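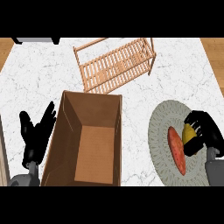

Open day at a robotics company: what do visitors get to see?

My daughter's school group has been offered places at the Mutport open day in November. The flyer says there will be "live simulation demos" of a two-handed robot doing kitchen tasks, and I'm trying to work out if that is worth a bus ride for a bunch of 14 year olds. Has anyone been? Is it a real robot or do they sit and look at a screen? Also, do the kids get to try anything, and is there food?

Giuliana Ríos

tanguy_fan
I went last year. It's good. Bring a coat, the hall is freezing.

benchtop_mo
I went to the last one with my brother and we stayed for most of the afternoon. The kitchen part is on a big screen – it's a rendered counter, with a robot that has two arms and black hands with fingers. You see a cardboard box, a wooden dish rack, a sweet potato and a yellow fruit. The staff run the program (they call it Omik) and talk over it while it goes.

What the kids may like is that the setup changes between runs. In one the food is on a gray-green woven mat, and in another it's on a plate with a patterned rim. The presenter said they had 3,000 variations stored and that a change of tableware is one of the easy ones. She stopped it a few times to take questions and was patient with the younger ones. 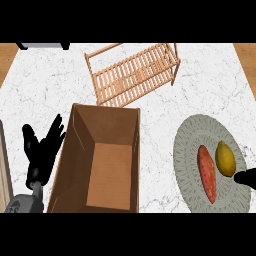
The counter with the plate, left hand raised beside the box.

As for trying things, there was a desk with 4 stations where you put on a glove and moved a hand on the screen. The line was long after lunch. I would go in the morning if the school can manage it. There is also a real arm in the next room, the Rondix one, behind a rail. It was stacking cups when we were there and you couldn't touch it.

The demo talk runs 14 minutes and then repeats, so if your group misses the start they can wait for the next one. Seats are benches, no backs.

Food is a coffee cart and some sandwiches. For a school group I'd pack lunches. The hall holds up to 800 people and the cart had run out of nearly everything by one o'clock.

pdelivers
Didn't go to the open day but we had a tour as part of a work visit, different building I think. Ours was mostly slides and one short simulation. You should email them and ask for the group schedule, they sent us one and it listed the room numbers and where the bus can park. Parking on the street side is short stay only – our driver had to move twice.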